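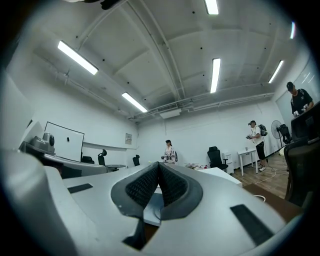 Features > Work & Home > Rooms We Work In

November issue
By Nuria Sisay

I have been thinking about office furniture far more than any sane person should, and I blame my back. Last spring our little company, Drulero, gave up the top floor of the old Brutwood building and took a new place across town, and guess who got put in charge of the chairs? I had 31 people to seat and a head full of opinions. What I wanted was a bright white room, the kind where you can leave the beams and pipes showing overhead and it still feels clean, with a curved gray desk that takes you in toward the middle and a few black chairs gathered near a small round table. I love a round table! You can't hide at the end of one, and you can't really run a long meeting at one either, not once the second coffee has landed on it.

My friend Mitiku Tamiru fits out offices for a living, and he came over one afternoon with a tape measure and a bag of oranges. He let me talk for a good long while. Then he asked where everybody was going to put their coats.

I hadn't thought about coats. I also hadn't thought about cords, or the door that swings into the only good corner. Mitiku has done 169 of these jobs and says people spend the whole budget on desks and then sit on whatever's left — so we went the other way. We bought tall-backed chairs first, from a secondhand dealer called Fagundes, at $70 apiece. Two of them squeaked. I kept one of those for myself and I've grown fond of it.

The desks came later, from Fatard, and they were a whole saga (wrong legs, then right legs and wrong screws). For most of a month we worked on folding tables, and I'd be lying if I said I didn't enjoy it a little. People moved around. Somebody dragged a whiteboard over by the window and it's still there, covered in lunch orders.

The coats, by the way, are on hooks behind the door. It swings the other way now.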